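3.2 Costume choice and preparation time

The second part of the study dealt with how guests at themed parties decide what to wear, and how long they leave for making it. Respondents were recruited through two costume rental shops in Canport and through the mailing list of the Sowah community hall, which hosts a masked dance each year. Each respondent kept a diary for 15 days before the party and recorded every costume idea, every purchase and every hour of work. Entries were coded by the first author and by Tetteh Boateng, working separately, and disagreements were settled by discussion.

An idea was coded as "generic" if it could be bought complete as a single packaged item (witch, pirate, skeleton) and as "topical" if it referred to a person, program or event from the same calendar year. A third code, "domestic," was added after the pilot round. It covers costumes that represent an ordinary household object and are built mainly from cardboard, paint and tape. Costumes that fit more than one code were assigned to the one the respondent named first in the diary.

Domestic costumes were rare in the shop sample but common among hall respondents, many of whom had access to shared tools and storage. Diary entries for this group mention appliances more often than furniture. Box-shaped objects were preferred, and respondents gave ease of cutting and the availability of packing cartons as their main grounds for the choice.

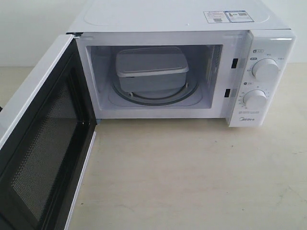

Figure 4. White countertop microwave oven with the door open.

Preparation time differed between the three codes. Generic costumes were typically settled in one sitting and needed no work beyond fitting. Topical costumes showed a longer search phase, with several ideas dropped along the way, often after a respondent learned that another guest had chosen the same subject. Domestic costumes had the shortest search phase and the longest build phase. In 5 diaries the build was still under way on the afternoon of the party, and two of these respondents changed to a generic costume before leaving home.

Spending was capped by the study design. Respondents received a voucher worth 30 Vollari credits, redeemable at either shop, and were asked to note any money spent above that amount. Overspending was concentrated in the topical group and was mostly due to wigs and face paint. Domestic costumes seldom used up the voucher, although the diaries do not price materials already in the home, and the comparison should be read with that limit in mind.

Comfort was rated the morning after the party on the Serkine scale, which covers heat, weight, vision and ease of sitting. Rigid costumes scored poorly on sitting and on passing through doorways. Scores for vision depended on the size of the face opening and were unrelated to the code. Respondents who had worn a rigid costume at an earlier party cut larger arm openings and more often included a removable front panel.

Party size was not controlled. The hall dance admitted 700 guests, while most of the private parties in the shop sample were held in homes. Section 3.3 treats the two settings separately and reports how often a costume was correctly identified by other guests.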